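Reviews > Table Covers & Work Mats

Skollard work mat, light blue, after a season of use

The Skollard is a matte work mat for hobby and light repair tables. I bought it to replace a Zornodus mat of the same size that had gone glossy in the middle and threw lamp glare back at me. The Skollard cost 30 dollars, the Zornodus 50.

Out of the tube it held a curl at both short ends. Four hours under books took out most of it — the last corner needed overnight. There was a faint smell on the first day and none since.

Color is a matter of preference. I wanted a light blue because small metal parts are easier to find on it than on gray or green. A short cylindrical part with a silver and brownish finish reads clearly against it, even under poor light.

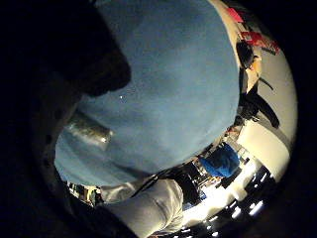 Duangkaew
Contributing reviewer, bench and workshop

Glare is well controlled. With a single lamp I get soft shadows and no hot streak across the work, which was the main fault of the Zornodus. The shade does shift with the lamp: teal in some light, closer to gray-blue in the darker parts of the table.

Grip on the underside is adequate on painted wood and weak on glass. Machine oil wipes off with dish soap. Permanent marker does not, and alcohol left a dull spot the size of a coin. The maker rates the surface for 3,000 wipes, a figure I have no means of checking. By November mine had been cleaned over 50 times with no change in texture.

There is no printed grid and no raised lip, so round parts will roll off if the table is not level. I would pay a little more for a lip. Heat resistance is not stated, and I keep the soldering iron on its own pad.

Recommended for general bench work. For cutting, buy something thicker.

Tagged: work surfaces, bench mats, under $50

© Flimunine Reviews | Contact | Back to top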